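Welcome, and thank you for stopping by! This folder is the home of **Plekura**, a collection of short written and photographed records about small household things and where they end up – on tables, under tables, on chairs that were meant for sitting. It started as a shared note between Dela Kwofie and me and has grown a good deal since then, so please read at least the part about naming before you add anything.

## What's inside

Plekura holds 3,000 records from 32 rooms. A record is one picture, one short note in plain English, and a line of labels. The rooms are mostly work rooms, spare rooms and living rooms with a desk pushed into them. We left bedrooms out at the request of several people who let us in, and kitchens have their own collection, Finatia, looked after by Mansa Laryea (she is very kind about questions, but give her a day or two).

```
plekura/
 notes/ one text file per record
 pictures/ same names as the notes
 rooms.csv room number, kind of floor, main table
 labels.csv the label line for every record
 CHANGES.md
```

## How a record is written

Each note answers the same things in whatever order feels natural: what the main piece of furniture is, what is on it, what is on the floor nearby, and which things seem to have settled somewhere unusual. We ask for everyday words. "Chair" is fine. "Office chair" is better if it has casters. Please don't write "task seating" – Abdul-Rahman Essien did this for a whole weekend, and I spent a Sunday with a pot of tea putting it right.

A few habits we've come to like:

- Start with the furniture, then move to the small things.
- Write the color before the thing: "gray mug," "green folder."
- If you can't tell whether something is a bottle or a cap, say so. A note with a doubt in it is a good note.
- Leave out what you happen to know about the room. Readers only have the picture.
- Things in a hand get the label `held`, even if they are on their way somewhere.

## Labels

| label | meaning |
|---|---|
| `on_table` | resting on the top of the main table |
| `on_floor` | resting on the floor, any distance from the table |
| `on_seat` | on a chair, stool or sofa, including hung from an arm |
| `leaning` | upright against something, or standing on an edge |
| `held` | in a hand or a tool |
| `unsure` | add this next to any other label |

You can use more than one label per record, and most people do. The `unsure` label used to be a number from one to five, which led to long and friendly arguments and very little agreement, so Nabil Twal talked us into a single word. He was right, and I've told him so.

## The floor around the table

Floors are my favorite part of Plekura and the part new people tend to skip. A table gets wiped and cleared, and whatever was on it has to go somewhere, so we ask that you look down and to the sides before you decide a note is finished. Room 301 is the one I send people to when they want to practice. The white table has a scuffed top with a few dark specks near the right side, and a quick note could stop right there, but a long purple see-through piece lies on the floor next to the base of the black office chair, and the chair has small white things on its seat and arm, one of them possibly a bottle. Those get `on_floor` and `on_seat`, with `unsure` for the bottle. The smaller purple piece, the rounded one, is `held`.
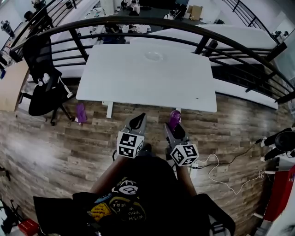 Wood-look floors deserve a word of their own. Brown and tan things are easy to miss against planks, and the tan panel standing upright at the far left could be the side of a cardboard box or a board, so it goes in as "tan panel" with `leaning` and `unsure`. The little red box with white markings is much easier to spot and still gets forgotten.

## Known gaps

- More than 400 notes have no floor section at all. They are marked `floor: missing` in `rooms.csv`, and help with them is very welcome.
- Glass and clear plastic are mixed up in the older notes. Use "see-through" when in doubt.
- Rugs are sometimes counted as floor and sometimes as a thing. Hendrik Boersma is working through these, slowly.

## Adding or fixing a note

Change the text file, add a line to `CHANGES.md` with your name, and send it over. Small fixes are as welcome as big ones – a single misspelled "stool" is reason enough to write.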